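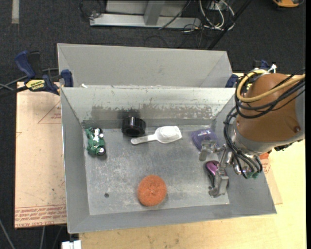 Grostthorpe Home Organizing Club | Opinion

Search articles Go

Keep the Mixed Bin
By Keith Cosgrove
Thu 22 February
6 min read

Most of the advice in this section over the past year has been about sorting. Toys go with toys, cleaning goes with cleaning, kitchen goes with kitchen, and every container gets a label. I have written some of that advice myself. I still think it is right for most of a house. But I want to argue for one container that is allowed to hold anything, and I want it to be plain, open and hard to break.

A gray metal bin with a green toy vehicle, a white plastic scoop, an orange scrubber and a couple of purple things in it looks like a failure to a certain kind of organizer. There is also a glossy black piece in there that could be a cap or a short ring, and I could not tell you what it goes to. I think a bin like that is doing its job. The items have nothing in common except that they are small, and for the moment that is a good enough category.

The usual objection is that a mixed container becomes a junk drawer. I take that seriously, having owned several junk drawers. The one in my first house in Brornmont would not open all the way for 4 years. A spatula had wedged itself against the frame and I got used to reaching in sideways. When I finally took the front off, there was nothing in it I had missed, and two things I had bought again.

A drawer and an open bin are different pieces of equipment, though. A drawer shuts. Once it is shut it stops asking anything of you. You can put things in it for years and never look at what is on the bottom. An open bin on a shelf or a counter is looked at every time somebody walks past. If the scrubber has been sitting in there since July, you know it has, and so does everyone else in the house.

Depth matters more than people expect. Most of the containers sold for this purpose are too deep. Small objects go to the bottom, the next layer covers them, and after that you are digging. What you want is a floor wide enough for things to lie next to each other. If you can name the contents without touching anything, the bin is the right size for what is in it. If you have to move the scoop to find the cap, it is time to empty it or get something shallower.

I would also argue for metal. I know baskets look better, and I know that the woven ones with a cloth lining are popular with our members. Small parts fall through the weave or work their way under the lining, and crumbs and grit come with them. A smooth metal floor can be wiped. Sloping walls help too, as a small object tends to slide down to the middle where you can see it. The finish will not last. It gets scraped along the walls and scratched across the floor, and mine at home has gone the same way. I don't mind that in a working container. A scuffed bin invites people to drop things into it, and a nice one makes them hesitate and leave the thing on the stairs.

Now the matter of mixing cleaning items with toys. I got two notes about this after the last club night, both against. My answer is that it depends on what you mean by cleaning items. Anything with liquid or powder in it stays out, with no exceptions, and anything used on a toilet or a raw chicken stays out as well. A round scrubber that turned up under the couch is a different matter. It can sit next to a toy car for two days until someone carries it back to the sink. Wash it before you use it, which you should be doing anyway.

The notes also said that children will never learn to put things away if there is a bin that takes everything. I have seen the opposite. A child of five can follow one rule, and the rule is "small and lost goes in the bin." The same child cannot follow fourteen labels, and neither can most of the adults I know. When my grandchildren visit, the floor is clear at bedtime. The sorting happens later and I do it, sitting down, with coffee. I would sooner sort for ten minutes in a chair than pick up for an hour bent over.

This only works if the bin gets emptied, so let me say how I do that. I empty it once a week, onto a towel on the kitchen table. Things with an obvious home go home. Things that belong to a person go in a pile by that person's door. What is left is the part people find difficult — the ring, the cap, the curved piece of purple plastic that clearly came off something.

For those I keep a second bin right behind the first one. It is where the unidentified pieces wait. I used to write dates on bits of tape and stick them on, and I have stopped, as the tape fell off and I never checked the dates. Now the rule is that when the back bin has covered its floor, I go through it and be hard about it. Last time there were 13 pieces in there. I found a home for five of them, including the wheel off a Zarkum storage cart that I had been propping up with a folded magazine since the fall. The rest went out.

I do think people are too quick with the trash can when it comes to parts. The standard line is that if you can't say what it is, you don't need it. That is fine for paper. It is bad advice for caps, lids, rings, scoops and wheels, where the thing they belong to is often still in the house and still in use, only working a little worse. A bag of flour without its scoop gets a coffee mug pushed into it. A bottle without its cap goes in the garbage half full. Holding on to a mystery piece for a few weeks costs you a few square inches of shelf.

And I think people are too slow with it when it comes to the bin as a whole. If yours is overflowing, a bigger one will not help. At the Mapplebeck swap meet last year I saw a table of large lidded tubs, all sold as "catch-all" storage, and the biggest held 60 quarts. I can't think of any household that has that much it can't place. With sixty quarts you have moved the problem into a tub and put a lid on it, and you will be lifting that tub out of the way for the rest of your life.

So my position, for anyone who wants to argue with it at the next meeting, is this. One mixed bin per floor of the house. Open top, low walls, something you can wipe. Nothing sharp in it, nothing that leaks, no batteries. No label, or if you must have a label, then the name of the room and nothing else. Empty it on a fixed day. Keep a small second one for pieces you can't identify, and let it fill only once before you deal with it.

I have not settled what to do about pens. They end up in my bin more than anything else, they have a cup of their own about two feet away, and they still come back every week. If another member has solved that one I would like to hear it.

Contact the club | © Grostthorpe Home Organizing Club | Back to top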